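Re: [pantry-swap] Wire baskets and snack boxes

Hello Sidra and everyone,

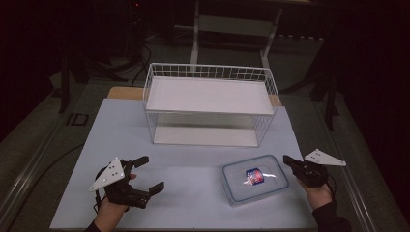

I'm so glad you brought this up, as I've been meaning to write about snacks since December!

Sidra Memon wrote:
> Does anyone keep the small wrapped snacks
> in a box with a lid, or do you just put
> them straight on the shelf? Mine slide
> all over the place.

A box with a lid, every time. I'm very fond of the clear plastic kind, and a white wire basket goes over all sorts of shelves and gives you a flat top to stack on – I have 2 from the Vestmont sale and would happily take another. Tall boxes go beside it in my pantry, short ones inside. Radek, do you still want my spare lids? I can bring them on Tuesday.

Warmly,
Bohumila Kolář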